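Equipment news from the laundry and bedding project

The budget for next year's hardware is approved, and we're thrilled! Svend Bundgaard spent most of November comparing quotes, and the plan now covers 6 more handheld grippers for the Sterkcombe group, plus a set of spare jaws for each one. Soft goods like towels, sheets and clothes are where we want many more hours of recording, and we've been short on devices since summer. 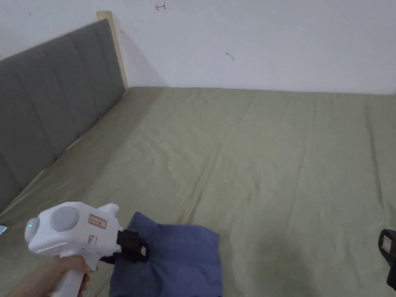 We also set aside money for charging docks (finally!) and for 8 hard cases, so the kits can travel between homes without anybody wrapping them in sweaters. Nhàn Dương is still weighing a lease from Tralon against buying outright, and she'd love to hear from anyone who has leased before. Repairs get their own line this time, with $500 held back for cables and small parts.

Wish lists for the spring order go to Nhàn by email. Please include a price and a link, even for the little stuff.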